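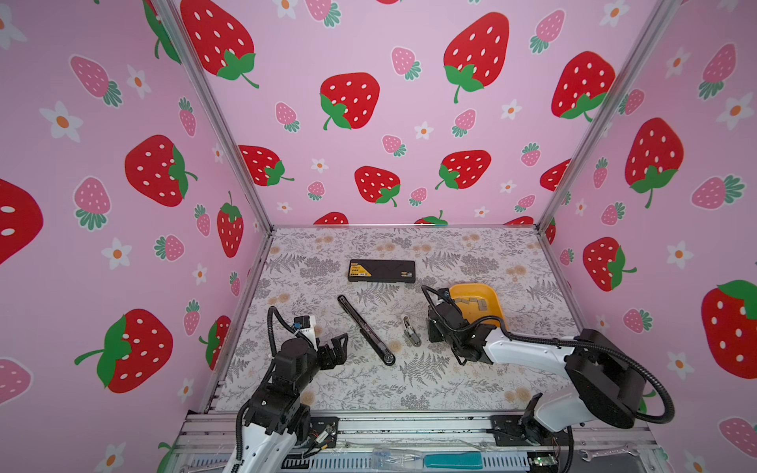

Craft & Hobby Room / Table Covers

Clasen Fern Table Cover, long size
Reviewed by Kenna MacLeish

Quick one because I have a pile of orders to get out. Had the cover on my work table for seven weeks, used most days, so I think I can say something useful now.

Short version: good print, lies flat, too long, price is fine. Would buy again in the shorter size if they ever restock it.

Print first. Gray ferns, sprigs, a few soft peachy flowers on a pale background. Calm. I need calm on the table becuase my walls are pink with giant strawberries (Liltero paper, put up last August, no regrets). Was worried the two patterns would fight. They don't. The walls do all the shouting and the table stays out of it. Tala Ghanem has the same cover against plain white walls and says it looks a little washed out there. I can believe that. Get it if your room is already loud.

Size. Mine is the 98 inch one. Way more than I needed. Folded the extra under at one end, fine for now, but you can feel the ridge if you lean on it. You could trim it. I haven't, in case I move to the bigger table.

Setup took me 15 minutes, most of it getting the fold lines out. The instructions say leave it overnight under something heavy. Didn't. Low iron on the back through a dish towel, test a corner first. Two creases near the middle hung on for a few days and then went.

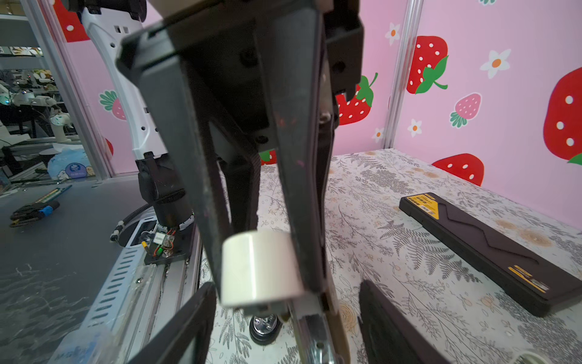
It does slide a little if you push something long across it. My long black case with the yellow label drags the cover along with it if I shove from the end. Lift it, don't shove it. Or put a few dots of Matar grip tape under the corners, which I did in week two and haven't thought about it since.

The case gets asked about every time I post my table so: Bandevier, the slim one. Lid has raised diagonal lines molded in. Long and skinny, goes at the back of the table and leaves the front free. Closes with a good snap. Don't love the yellow label, tried to peel a corner and it was going to leave gunk, so it stays.

Back to the cover. Close up the drawing is better than I expected at this price. Fine little twigs, leaves with just an outline, berries tucked in here and there. No blurry edges that I can find. I did wonder if small dark parts would get lost in all that linework. Black and bright stuff, no problem at all. Little silver screws and pins, yes, sometimes, they vanish right into a fern.
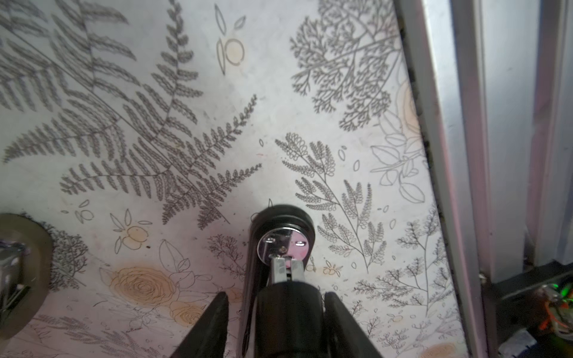 Ferns, forked twigs and a peach-colored berry in the print.

Fix for that is a tray. I use a shallow yellow plastic one with a raised rim and anything tiny goes straight in there. Yellow on gray and white, you see it right away. Rounded corners so it wipes out easy, when I remember. It shows every speck of grime by the way. Cheap, no brand on mine that I know of, any shop with a storage aisle has something like it. 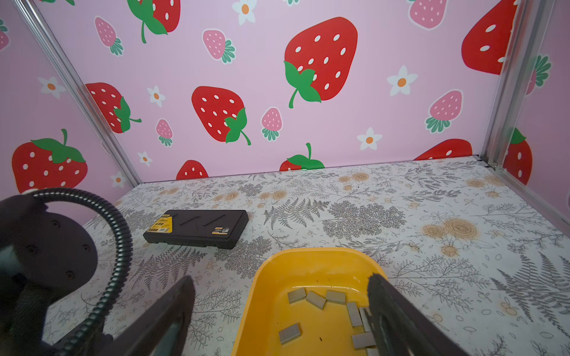
Cleaning: damp cloth, drop of dish soap. Tea came off. Glue came off once it had dried. Marker left a faint gray smudge that I've decided is part of a fern. I wouldn't put a hot glue gun down on it, Qusai Akl did on his and has a shiny spot now.

Shipping was slow but the box was fine. Asked their help desk about the fold lines and got a polite copy of the instructions back.

Good: print, easy to wipe, doesn't curl at the edges
Not so good: slides with out tape, fold lines, only the long size in stock

Four stars. Would be a higher four if it came rolled.

Posted 31 July 2023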